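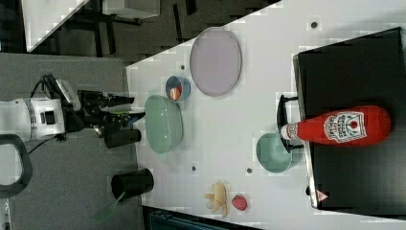
Play kitchen tableware and food sets: frequently asked questions

Applies to the loan sets held at Desdale and Amport. Questions not covered here go to Hawi Endale at the Desdale desk.

What does a loan set contain?

Contents vary by set. The list on the inside of the lid is the reference. Most sets hold bowls in more than one size, at least one flat plate, a cup or two, a utensil and a selection of toy food such as a banana bunch or a strawberry. The ketchup bottle is listed separately, under table items.

Is the green oval bowl a serving dish or a place setting?

Serving dish. It is the large one, and it is catalogued as such. The small round blue bowl and the teal bowl are place-setting bowls. The lavender-grey oval plate may be used for either.

Do all the pieces have to match?

No. Colours are mixed on purpose so that pieces can be asked for by name ("the blue bowl", "the green bowl"). Please do not swap pieces between sets to make them match. Set 251 came back from Amport in March with the bowls from another set, and both had to be withdrawn until they were sorted.

Can real food be put in the bowls?

No. The sets are for toy food only. Bowls that have held real food must be reported on return and will be washed separately.

Does the ketchup bottle lie flat or stand up?

Either. In storage it lies on its side with the cap closed. On the table, stand it if small children are setting out the places, as it rolls when knocked.

How should the table be laid out?

There is no fixed layout. Fabian Wyss's activity sheet (Wubshet series, sheet 4) suggests the following:

Large bowl and plate towards the middle.
Small bowls within reach of each place.
Cups upright, away from the edge.
Toy fruit loose on the table at the start, to be sorted into bowls.

Which table is suitable?

Any flat, plain table. White or another light colour is preferred because the pieces show up well against it. Avoid patterned cloths. The smaller food pieces are easily missed on them at packing time.

How are the pieces cleaned?

Warm water and washing-up liquid, then a soft cloth. No dishwasher. Dry the insides of cups before stacking or they will smell. Toy food is wiped, never soaked; water gets in at the seams and does not come out.

Can utensils be left in the cups?

During an activity, yes. For storage, take them out and lay them flat along the side of the box. A utensil left in a cup stops the lid closing properly.

What if a piece is missing?

Write the set number and the piece on the return slip. There is no charge for a single food item. Bowls, plates and cups are charged at cost after the second loss. Spares are kept under stock code 673 and can be requested from Gaétan Lapointe. Banana bunches are currently out of stock.

How long is the loan?

9 days, counted from collection. Returns are taken on Monday only. If the ninth day falls before a Monday, the set is due on that Monday and no extension form is needed.

Are the Fillus boxes interchangeable with the older ones?

The lids are not. The boxes themselves take the same contents, but the large oval bowl must go in first, base down, with the plate on top of it.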